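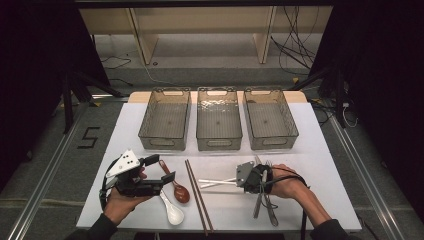 About Pladach

Pladach calibrates and repairs weighing and volumetric equipment for kitchens, bakeries, fish processors and small laboratories. The company was set up by Jean Rutherford and Alasdair Tennant, who had both worked as bench technicians for the scale maker Niven. It now employs 21 people on one site.

What we do

Most of our work is the periodic checking of electronic scales from 3 g to 89 kg capacity. Each instrument is tested at five loads, rising and then falling, and once more with the load placed off centre. Readings are recorded before any adjustment is made, so that the customer can see how far the scale had drifted while in use. If the drift is outside the tolerance stated on the order, we telephone before doing further work.

We also check measuring jugs, dosing pumps and portion scoops by weighing the water they deliver. Water temperature is taken at the start and end of each run and the volume is corrected to 20 degrees. Scoops are tested in sets; a single scoop can be sent in, but the minimum charge still applies.

Repairs are limited to load cells, displays, keypads, feet and power supplies. We do not rebuild mechanical platform scales of the older lever type -- parts are no longer made, and the knife edges need grinding equipment we do not hold.

How the work is organised

The test room is kept at a steady temperature, and instruments stand in it overnight before they are checked. Incoming goods are logged by Kenna Rennie, who gives each item a job number and notes any damage on arrival. The same number appears on the certificate, the invoice and the label fixed to the instrument. Please quote it in full, including the leading letter.

Shaimaa Morsy is technical manager and signs all certificates. Jessie MacKinnon looks after the reference weights, which go away for comparison every June. During that fortnight we work from the second set, and jobs above 32 kg are held until the main set is back.

Records are kept in Vemetti, a job database written for us and altered a good deal over the years. Customers with an account can download past certificates from it. Paper copies are posted on request.

Site visits

Fixed scales and any platform too large to carry are tested where they stand. We need a level floor, a mains socket and clear access on two sides. Doors and fans near the scale should be shut or switched off during the test.

Widus

The Widus range of stainless check weights is sold from the same address. Weights are supplied singly or in a fitted case, with or without a certificate. Cases can be ordered separately.

Page last revised December 5, 2023.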